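Stundari storage bin, grey, large size
Reviewed January 9, 2019

I bought two of these bins in December for the workroom, where small things of every kind collect on the floor and the bench. Before, I had cardboard boxes from the supermarket, and they became soft at the bottom after one winter. The Stundari cost me 47 euros each with delivery, so my expectation was quite high.

The bin is a plain rectangle with no lid. The sides are straight, and this I like very much, as you do not lose space in the corners. You can put in long things lying down and you still see everything from the top. I had before a Prullik basket which became narrow to the bottom, and a brush would never lie flat in it.

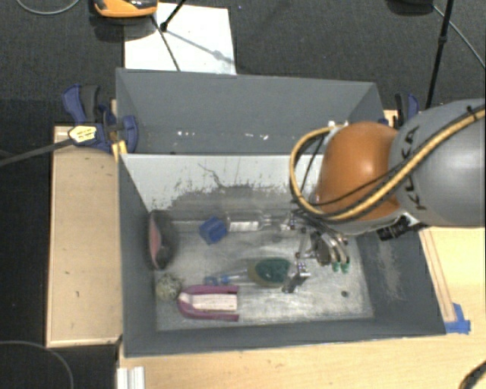 Eamon Ó Ceallaigh

A bottle on its side, a brush, a blue block, such mixed things go in together and there is floor left over. For sorting by size it is less good. There are no dividers, and the shop could not tell me if they will come.

Now the weak side. The metal floor takes scuffs easily, and the inner walls show worn patches which I could not wash away with soap. It does not disturb the use, but if you want a bin for the living room, I would look at another one. The floor has also a small round hole, so please do not keep screws or beads in it without a sheet of card underneath. I use a piece of old carpet - it makes less noise too when something heavy is dropped in.

The weight is all right for one person when the bin is empty. Full, I prefer to ask my son for help. A handle on the short side would be welcome.

I give four stars of five. If the price goes down again in the summer I will take a third one for the shoes.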